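Setting up a small bench for recording robot demonstrations: what I'd tell you over a cup of tea

I've had a few messages from people who have got hold of a small arm and want to start gathering their own demonstrations, and they nearly all ask about the software. Fair enough, but the bench is where I lost most of my time! So these are workshop tips, in no great order, from a spare room in Drendusdale where I've now recorded 410 episodes and thrown away more than I'd like to admit.

Start with the background

My first recordings had a bookcase behind the table. Lovely bookcase, terrible background. I'd take a book down in the evening, put it back in another gap, and the next day's episodes didn't match the last lot. If your model is meant to cope with all sorts of rooms, then by all means vary things, but do it on purpose and write down what you changed. For a first task you want the dull version, and you can add the clutter later when something works.

Matt surfaces are your friends. Gloss paint throws the window back at the wrist camera and the glare wanders about as the day goes on. I draw the curtains and use two desk lamps with the same bulbs, and I never, ever borrow one for the kitchen (I did once, in July, and lost an afternoon's work to it).

Check the view from the wrist before every session

Put the arm in its start pose, open the gripper and look at the live view for a moment. You're after three things: both fingertips in sight, some of the tabletop in sight, and no cable hanging down the middle. I used to skip this when I was in a hurry, and of course that's when the camera had been knocked.
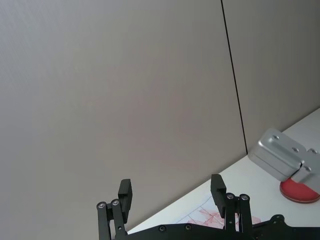 Gripper open over my bench: grey panels, white top, and both finger pads in view.

If the table slopes in the picture, don't fret. A wrist camera tips and turns with the arm, so a level horizon isn't something to chase. What matters is that it slopes the same way each time you go back to the start pose. I save one still from a good day and compare it with the live view, flicking between the two – a bit like those spot-the-difference puzzles.

Mark your places, then hide the marks

Masking tape is fine for working out where things go, but a bright blue cross on the table is a gift to a lazy model. Mine learned to reach for the tape! My friend Oriana Huenchumán put me right on that one. She cuts a card template with holes for the start positions, lays it down, places the objects, and lifts it away before pressing record. I've copied her ever since, and I keep five templates on a hook so that the positions vary across a session.

Tighten the fingers

Little screws work loose. The pads on mine used to develop a tiny wobble after a long run of picks, and I'd blame my own hands. Now I go round the pivots with a small screwdriver before I start, just nipped up, no heaving. Wipe the pads as well, with a barely damp cloth, and let them dry. Dusty pads slip, and you end up teaching the thing to grab twice.

Slow down, but not too much

When you're steering by hand there's a temptation to creep. Creeping gives you long, dithery recordings full of pauses, and the model learns the dithering. I do a couple of practice runs with recording off, then go at the speed I'd use to pass somebody the salt. If I fluff it badly I stop, put everything back and start the episode again. If I fluff it a little and recover neatly, I keep it, and I'm glad to have it, as those small rescues are useful later on.

Hipólito Herrera, who got me into all this, disagrees and bins anything with a wobble in it. We've argued about it by email for months. Try both and see which suits your task.

Write it down while you're sitting there

A paper notebook by the keyboard, nothing clever. Episode number, which template, which lamp, anything odd. I name my folders after the task and the session, and I do the naming before I stand up, or it doesn't get done. Back up to a second drive the same evening.

Stop when you're tired

You can see it in the recordings. Towards the end of a long session my reaches go crooked and I start letting go of things too early. I do two short sessions a day now with a proper break in the middle, and I watch a handful of episodes back before lunch. It's much nicer to find a dirty lens after ten minutes than after a whole day – a lens cloth lives in the drawer with the screwdriver for that very reason.

Next time I'll go through how I sort the keepers from the rejects, and the spreadsheet I use for it.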